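Steaming and Pressing Wedding Clothes in a Rental Kitchen

Most of the houses we book for weddings in Treltedstead have a decent kitchen and no laundry room. If the dress, the suits and the table linens all travel in suitcases, somebody has to get the creases out, and the kitchen is usually where it happens. These are the methods we use at Nosby.

Unpack on arrival, even if it is late. Hang the dress from a door frame or a high curtain rail, never from a cabinet knob. Put a clean sheet on the floor under the hem. Cotton and linen can wait until the next day, but tulle and chiffon should hang overnight before you touch them.

Fill the steamer with distilled water. Tap water on the coast is hard, and it will spit white flecks on dark wool. Let the steamer run into the sink for 20 seconds before it goes near any fabric. Work from the inside of the skirt, top to bottom, and keep the head moving. Silk gets a dry press cloth and low heat. Test it on an inside seam first.
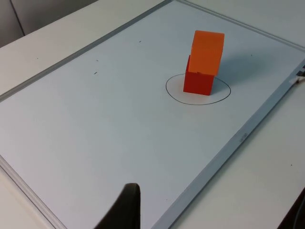

Shirts go faster on a counter than on a wobbly rental ironing board. Lay down 2 bath towels folded flat, then a cotton pillowcase. Check that the counter can take the heat — stone is fine, laminate is not. Do the collar first, then cuffs, sleeves and body. Button the top button before you hang the shirt up.

For tablecloths, skip the iron. Mist them with water once they are on the tables, pull the corners down and clip them. On a warm day the folds drop out in 60 minutes or so the first time you try it; heavier cloth needs longer. If the wind is up, do this on Saturday morning indoors and carry the cloths out rolled on cardboard tubes.

Makeup on a white collar comes off with a little clear dish soap on a damp cloth. Dab, don't rub. Red wine needs cold water right away and a dry towel behind the cloth. Leave lace alone and take it to a cleaner. Shiferaw in Vetness takes wedding clothes, but call ahead in March, when they close early.

Empty the steamer before you pack it. A full tank leaks in the car.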